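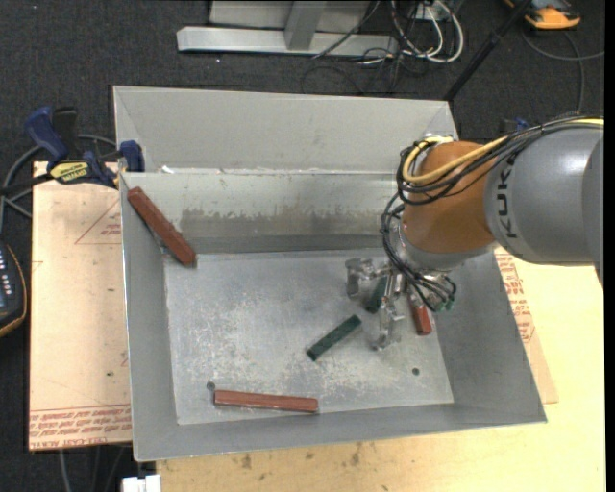 Rote und grüne Klötze in einer Metallwanne

Häufige Fragen zum Bausteinverleih Wisuteo

Was ist Wisuteo überhaupt?
Ein Verleih für große Mengen Bauklötze! Kitas, Grundschulen, Büchereien und Familien holen sich bei uns eine Kiste, bauen nach Herzenslust und bringen sie wieder zurück. Angefangen haben wir mit einer einzigen Kiste für ein Straßenfest, inzwischen stehen die Regale voll.

Welche Sets gibt es?
Rendow hat 200 Klötze und reicht gut für eine Familie oder eine kleine Gruppe. Renton hat 625 Klötze, darunter viele lange Leisten für Brücken. Moriarty ist mit 700 Teilen unser größtes Set und bringt auch Bögen und Rampen mit – damit sind schon Türme entstanden, für die jemand auf den Stuhl steigen musste.

Ab welchem Alter sind die Klötze geeignet?
Ab zwei Jahren, wenn jemand dabeisitzt. Nach oben gibt es keine Grenze, und wir freuen uns jedes Mal, wenn Erwachsene nur kurz helfen wollen und dann eine Stunde auf dem Teppich bleiben.

Wie lange darf ich ein Set behalten?
Zwei Wochen. Verlängern geht per Mail, solange das Set nicht vorgemerkt ist. Im März sind die großen Sets wegen der Projektwochen meist früh vergeben, also bitte rechtzeitig anfragen.

Muss ich die Klötze vor der Rückgabe reinigen?
Ein trockenes Tuch genügt. Bitte nicht einweichen und auf keinen Fall in die Spülmaschine, das Holz quillt auf und die Kanten werden rau. Klebereste macht ihr am besten gar nicht selbst ab, das übernehmen wir.

Ein Klotz fehlt. Was nun?
Kommt vor! Schreibt uns, welche Form fehlt, und schaut noch einmal unter dem Sofa nach. Einzelne Klötze berechnen wir nicht. Fehlt eine ganze Lage, melden wir uns.

Dürfen wir die Klötze bemalen oder bekleben?
Leider nein. Für Bastelaktionen geben wir aber ausgemusterte Stücke ab, die ihr behalten könnt – fragt einfach bei der Abholung danach.

Habt ihr Bauideen für größere Gruppen?
Jede Menge! Sehr beliebt ist die Kugelbahn quer durch den Raum, bei der jede Gruppe einen Abschnitt baut und erst am Schluss alles verbunden wird. In jeder Kiste liegt ein Heft mit weiteren Vorschlägen. Eigene Ideen nehmen wir gern in die nächste Auflage auf.

Stand: 16. Dezember 2020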